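Building a Robot in a Shared Workshop
Handout 4: What the wristbands can and cannot tell you
Maes workshop evenings, revised Apr 6, 2019
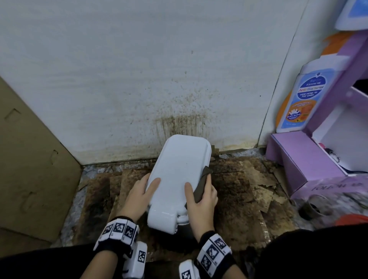
Fig. 1. Marker bands on both wrists, white container held by the lid, cloth in the right hand.

The Sestine arm is meant to learn cleaning jobs from recordings of people's hands. I have my doubts, and you should bring some of your own.

What the bands give us: the position and angle of each wrist, whenever the markers can be read. Fingers are not tracked. In Fig. 1 the left hand has its fingers spread over the lid and the right has only the fingertips pressed down. To the bands these are two wrists at two angles. The cloth does not exist.

Pressure is missing too. Someone dealing with a stained wall will push harder on a stubborn mark, and the recording says nothing of it. The Hondon kit notes suggest guessing force from speed. Try it if you like. My own attempt put a dent in a bucket.

Numbers from our July build: 918 short recordings, of which 66 had to be thrown out for lost markers. That sounds fine until you play the rest back on the arm. Of 30 wiping runs, 11 got the cloth to the wall and kept it there.

Soft floors are a separate headache. Torn cardboard and paper shift underfoot and under a container, and the Amard base assumes a level, solid surface.

For next time
Print a fresh set of markers. Matt paper, please, as glossy tape throws glare.
Read the calibration sheet before you mount anything.
Write down one household job you think wrist tracking alone could teach, and what would prove you wrong.

Spare straps are in the drawer under the vice.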